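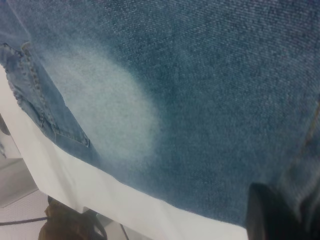 Photo courtesy of Korero

Korero has been collecting folding demonstrations since last spring, mostly towels and pillowcases. In May the company moved on to denim, under a contract with Gramow, which sorts and resells used clothing. We spoke to the engineer who runs the collection work. Korero asked that staff not be named.

The job is to record a person steering two robot arms through a task, then to use the recordings to train a model called Xue. One recording is called an episode. As of last week the denim set held 2685 of them.

"People ask why we need so many," the engineer said. "A towel is a towel. Jeans have a thick side and a thin side, and the seams push back. The model has to see a lot of that before it stops treating the whole thing as one flat sheet."

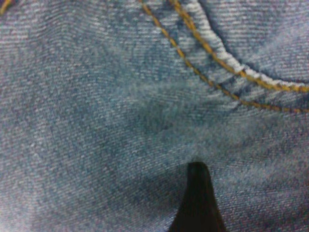 A gripper fingertip pressed into denim below a curved, topstitched seam.

Operators work in pairs. One drives the arms and the other resets the garment and marks the episode as kept or dropped. The engineer said the second job is harder to train for.

"A new driver gets smooth in three or four days. The person marking takes longer. They want to drop anything with a fumble in it. I tell them to keep the fumble if the driver recovers, and write down where. We lost good material early on by being too clean."

Of the first 100 denim episodes, 61 were kept. The rest were thrown out, most of them for a garment that slid off the table or a video stream that stopped early. The share kept has gone up since then, though the engineer would not give a current number.
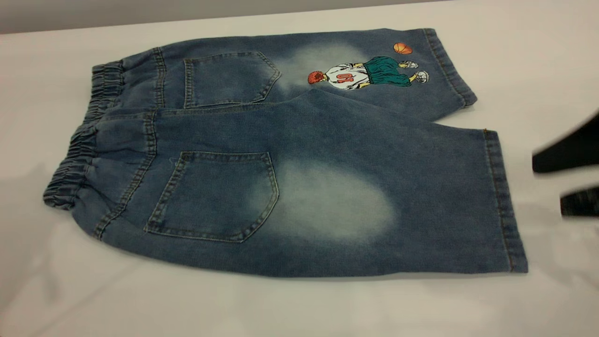

Gramow picks the clothes, and the engineer asked for as much variety as it could send. The current batch has 68 garments in it, in adult and children's sizes. "Plain blue jeans would teach it plain blue jeans," the engineer said. "We want elastic waists, faded spots, pictures sewn on. If there's a basketball player on the leg, with red hair and green shorts, the model still has to find the hem." Each piece gets a tag number in the log, and no piece is used for more than one shift in a row.

Sleeves and legs are handled as separate tasks in the log, even when the motion is close to the same. The engineer called that a leftover from an older system, Tollow, and said it will be cleaned up when there is time.

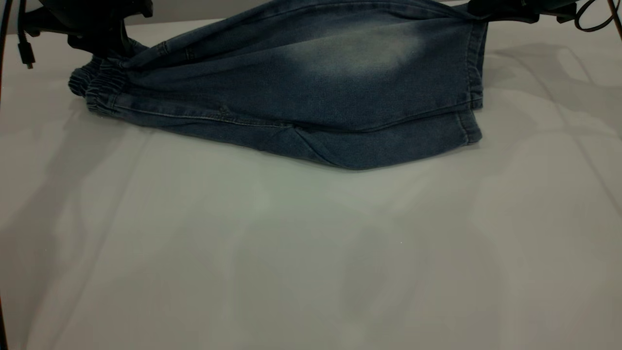 Denim joggers with elastic cuffs, held along the top edge by both grippers.

Asked what the model can do so far, the engineer was careful. It can do the first fold on most shorts. The second fold is less steady, and long pants are behind both.

"It grabs one layer when it should grab two. You can see it in the wrist video if you slow it down. So this month we're recording more grasps and fewer full folds. Short episodes, just the pinch and the lift."

The next batch from Gramow is work shirts. The engineer has asked for some with the buttons missing.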